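Cullby put out the timeline for its Pranine weather satellite this morning. Short thread on what changed and what didn't.

1/ Launch moves from September to December. The spacecraft is built and has been through vibration testing. The delay is on the ground side: the second receiving station at Akbari won't have its antenna ready before the fall.

2/ Pranine is a small satellite, 161 kilograms with full tanks. It carries one instrument, a microwave sounder that reads temperature and moisture through cloud. No camera. People keep asking me about the camera.

3/ The sounder has 19 channels. The earlier design had more, and a few were dropped two years ago to save power. Sigrun Fagerlund, the instrument lead, said on the call that the dropped channels were mostly for the upper stratosphere and that the forecast offices had agreed to it.

4/ Orbit is polar, at 279 miles. That's low for a weather satellite. You get a sharper footprint on the ground and a narrower swath, and you burn more propellant staying up there. The planned life is four years.

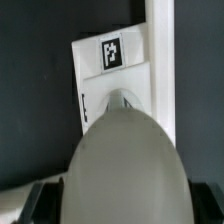 5/ Thermal vacuum testing starts next month at Namance. The whole spacecraft goes in the chamber with the solar panels folded. Eight hot and cold cycles, then a functional test at each end. If the sounder's calibration drifts between cycles they'll stop and look at it before going on.

6/ I asked about the star tracker, which had a software fault in the spring. Torbjørn Forsberg said the fix has been loaded and has run for 1000 hours on the bench unit. It hasn't run on the flight unit for that long. He expects to get there by the end of summer.

7/ Cost of the delay: they wouldn't give a number. Storage and the team's salaries are covered through January under the current contract. After that it has to be renegotiated.

8/ The rocket is the same one as before, and it's a shared ride. Pranine is the second payload off. If the main customer slips, everyone slips.

9/ Correction to 4: planned life is four years after a three-month checkout, so a bit over four in total. Thanks to the two people who wrote in.

10/ Next update from Cullby is due when the chamber test ends. I'll post the calibration results here if they release them.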